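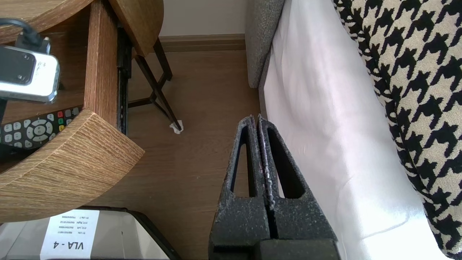

The owner of Mevholm has been selling glass pipes, grinders and storage jars for eight years, the first two of them from a market table. The shop now lists 685 products online and keeps a small counter open to walk-in customers until 6 p.m. We talked in the back, between the packing bench and the returns shelf. The owner asked to be identified only by the shop's name.

Most of the business is still hand pipes, but the question customers ask most often is about cleaning them.

"People buy a nice piece and use it until they can't see through it," the owner said. "Then they email us and ask if it's ruined. It almost never is. Isopropyl alcohol and coarse salt in a bag, shake it, rinse it with warm water. Don't take it from the freezer to the sink. I replaced a lot of cracked pipes before I started putting that on the packing slip."

The shop's own line is called Altus. It is plain borosilicate glass with a thick base and no color work, made by a two-person studio a short drive away. The owner said it took a while to settle on the shape.

"The first ones rolled. You'd set one down on the counter and it would turn over and dump ash. We had the bottom flattened and made the neck shorter."
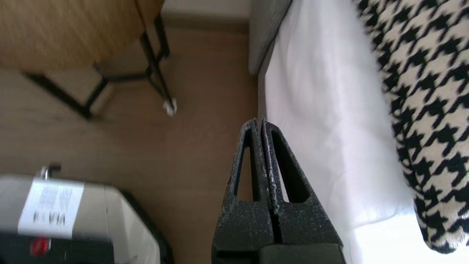 The Altus pipes now outsell everything else in the store, including the animal shapes that used to bring people in. The owner still stocks those, though fewer of them. Thin fins and tails break in the mail, and a customer who gets a broken piece tends not to order again even when the replacement is free.

Shipping takes up more of the day than selling does. In April the shop sent out 1,816 orders, its busiest month so far. Each pipe goes in a sleeve, then a small box, then a larger box with paper on all sides. The outer box is plain brown with a return address and no logo.

"I tried printed boxes once," the owner said. "Customers hated them. They don't want their neighbors reading the label, and I understand that."

Orders are tracked in a program called Jiveo, which the owner described as slow but good at catching wrong addresses. Age checks are done at checkout and again at delivery. That second check costs extra, and the shop pays for it.

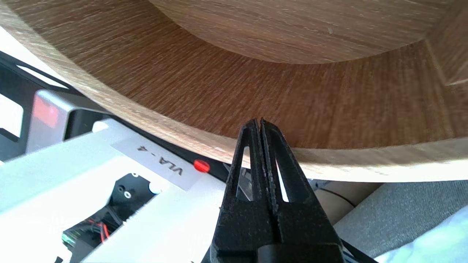

Round table with a wood-grain top and a paler rim.

The newest arrival is the Satti, a bubbler with a removable downstem. The owner had put off carrying bubblers for years — too many parts, too many ways to lose one. What changed was that the Satti's downstem is a standard size and can be replaced without sending the whole piece back.

"If I can't sell you the spare part, I don't want to sell you the pipe," the owner said. "I keep a drawer of downstems and bowls just for that."

Asked about plans for a second store, the owner said there were none. The lease on the current space has been renewed, and the next job is reshooting the product photos for the older stock, some of which still show colors that are no longer made.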